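Work & Automation board > Hotels, laundries and cleaning > Tags: linen, robots at work, shifts

Robot arm for picking up fabrics: what happened to your hours?

virag_nights wrote:
Good evening to all. I supervise housekeeping for Kurnby, a company of serviced apartments. We have 50 apartments, and since December one part of the work is done with an arm from Florex. It picks up textiles which guests leave on sofas and chairs and brings them to the trolley. The beds, the bathrooms and the kitchens remain with us.

I want to ask other people who have such a machine how their working day has changed. With us the day is less heavy for the back, but it is also more lonely. Before, we went in pairs. Now one person goes with the arm, and the second person does the bathrooms on another floor. 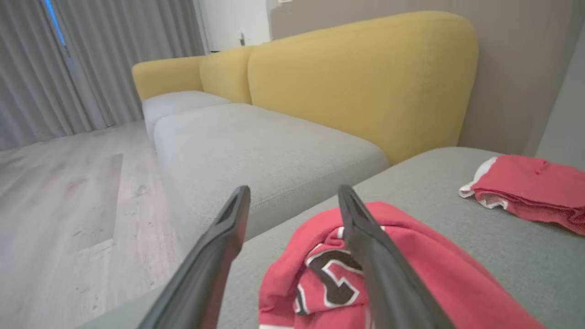

Lounge, two red pieces on the grey seat.

For a person, clearing a sofa like this one is a small job. The arm is slower, and the attendant learns to start it and go to make the bed. The management counted 3,080 pick-ups in the first period and they were very pleased. They did not count how many times one of us had to come back from the bedroom to help it.

lintroller wrote:
We have a similar system in a hospital laundry. My hours stayed the same but the job title changed, and the new title has the same pay. I would ask for this in writing before anything else. Who is responsible if the arm pulls a thread or tears something which belongs to a guest?

virag_nights wrote:
It is a good question. At the moment the attendant signs the sheet, so in practice it is the attendant. Lilla Balogh from our morning shift refused to sign for the arm, and I think she was right.

Vemudham wrote:
I do not agree with the sad tone here. I cleaned holiday flats for many years and my shoulders are finished. If a machine bends down in my place, I say thank you. Being in pairs is nice, but in my old firm the pairs were cut long before any robot came. You should blame the rota, and the person who writes the rota.

virag_nights wrote:
Partly I accept this. The rota was written by people. But they wrote it with the number of the supplier in their hand, and the number was for a tidy room. Soft things are difficult. A shirt and a pillowcase have no fixed shape, and every time they lie in a different way.

The moment I watch most closely is the grip. One finger goes inside the fold of the pillowcase and the cloth is held between the fingers. When I see a finger between the red side and the white inner side, I wait to see which layer it will lift. 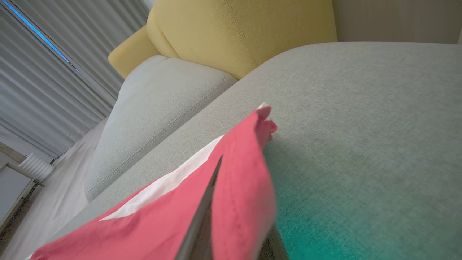

What we changed on our floor

virag_nights wrote:
I put it in a separate post so it is easier to find.

1. The attendant may stop the arm at any time and does not have to write a reason.
2. A pillowcase is checked by hand before it goes in the bag, also inside.
3. Two people again on the departure days. For this we had to ask three times.
4. The sheet has now a separate line for the machine, and the supervisor signs it. So now I sign it.

lintroller wrote:
Number 1 is the one I would fight for. We must choose a reason from a menu with 100 codes — most of us press the first one.

Vemudham wrote:
Number 3 is good. Number 2 sounds like doing the work twice, sorry. If a person must open every pillowcase anyway, what did the arm save?

virag_nights wrote:
The bending, mostly. And the walking to the trolley. I do not say it is a big saving.

Comments from readers (3)

Boglárka Bognár: In our house the new staff learn only with the machine and they do not know how to sort linen quickly by hand. When it is being serviced they are lost. Please train them both ways.

tea_at_four: Did anybody's wages go up? Asking for my whole floor.

mangle_man: Vemudham is right about the rota. Lilla is right about the signature.

This site uses cookies to remember your login and your reading settings. Accept / Manage choices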